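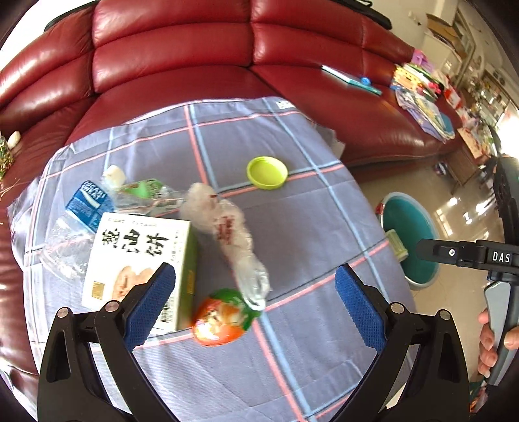
Notes for the media literacy evening, 19 May 2021

Slide 1. Start with the question everyone types: how old, how tall, how rich, married to whom. Ask the room who has looked up an actor's net worth this year. Wait for hands.

Slide 2. The net worth number. I looked up one working TV actor, supporting parts mostly, on 14 celebrity profile sites. Three of them gave the same figure down to the dollar. None gave a source. Say it slowly – none.

Who would know? Her accountant, maybe. Her ex, maybe. A site that spells her hometown two ways in one paragraph, I doubt it. 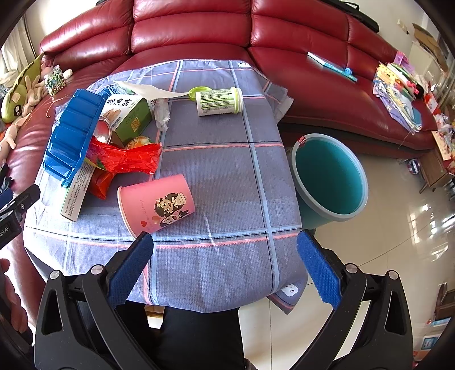 Natalina Carbone
Television writer and speaker

Slide 3. Read the marriage paragraph aloud. "The couple keeps their relationship private" usually means the writer found nothing. It still runs for four lines.

Slide 4. Where the copy comes from. Nives Colombo wrote these pages for a winter and let me quote her: 59 profiles in November, no phone calls. She worked from other profiles. Those writers had worked from other profiles too. (Don't name the site, she asked.)

Slide 5. Height. One inch gets added somewhere between the casting sheet and the fan page, and I have yet to see one taken off. Skip if running late.

Slide 6. What I'd trust: a credit on screen, a dated interview where the person is speaking, a court filing if you must. Even the interview I'd read twice – actors sell things.

Questions. Somebody will ask about awards. Nominations are easy to check with the body that hands them out, so check there. Leave the last slide up while people get their coats.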